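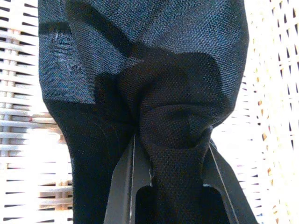
Ledel opened a shared laundry room on the ground floor of its Rundwood apartment building on 12/24/23, replacing the coin-operated room that closed in August. The new room serves 39 apartments and is open to all residents with a door key. Washing is charged to the apartment account at the end of each month.

The machines are front-loading and stand directly on the floor, without a plinth. Ledel said the plinths in the old room raised the drums to a convenient height but passed vibration into the wall behind them. Each machine now has its own shutoff valve, so a single unit can be taken out of service while the others run. The drain line has been replaced with a wider pipe, and a lint trap has been fitted at the low point of the run. The trap will be emptied every 10 days.

The floor is light gray, with a slight fall toward a drain at the rear wall. Ledel chose a pale finish so that dropped socks and small dark items are easier to find. The old floor was a dark brown tile and had several cracked sections near the door.

Residents are asked to bring washing down in a basket or bag and to take it away again when the load is finished. Woven baskets are acceptable but should be kept off the area around the drain, where the floor may be wet. A basket may be left in front of a machine during a cycle if it does not block the door of the next machine. Baskets left overnight will be moved to the storage closet beside the stairs.

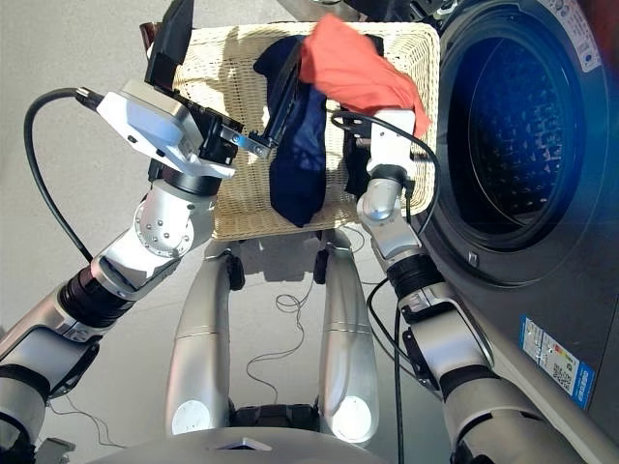 BUILDING SERVICES

Sorting rules are posted inside the door. Dark blue and black items are to be washed apart from red and orange ones, at least for the first few washes of a new garment. The rule follows a number of complaints in the old room, most of them about dye left in the drum by the previous user. Anyone washing a strongly colored item is asked to run a rinse cycle afterward with the drum empty. The rinse cycle takes 12 minutes and is not charged.

Heavy cotton trousers and work clothes should be turned inside out and washed with zippers closed. Worn or frayed areas shed fiber quickly, and loose fiber was the main cause of blocked drains in the old room. Ledel recommends a mesh bag for anything already fraying. Pockets should be emptied before loading – screws, coins and pens were all recovered from the old pumps when they were taken apart.

Booking is handled through Pluvora, the system already used for the guest parking spaces. A slot lasts two hours and can be reserved up to 18 days ahead. Unclaimed slots are released after 15 minutes. Residents without a phone can reserve a slot at the building office. 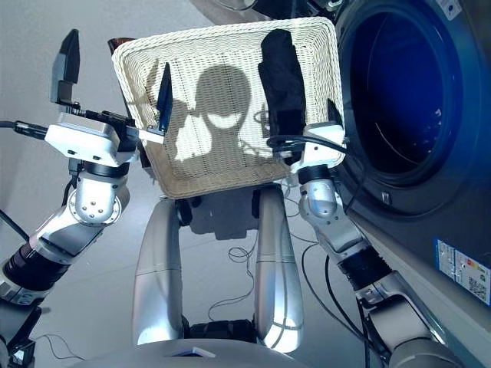

Before leaving, users should check the drum and the bottom of the basket for small dark items, which are easily missed among folded clothes. Lost items will be kept in the office for one month. The door of the machine is to be left slightly open after use so that the rubber seal can dry, and the detergent drawer should be pulled out for the same reason.

Maintenance has been contracted to Belay, which also services the elevator. Faults are to be reported by machine number, printed on a label above the drawer. Belay will inspect the hoses and seals twice a year. Drying racks are not included in the present work – Ledel expects to install them along the left wall once the window has been refitted. Until then, wet washing is to be dried in the apartments or on the roof lines.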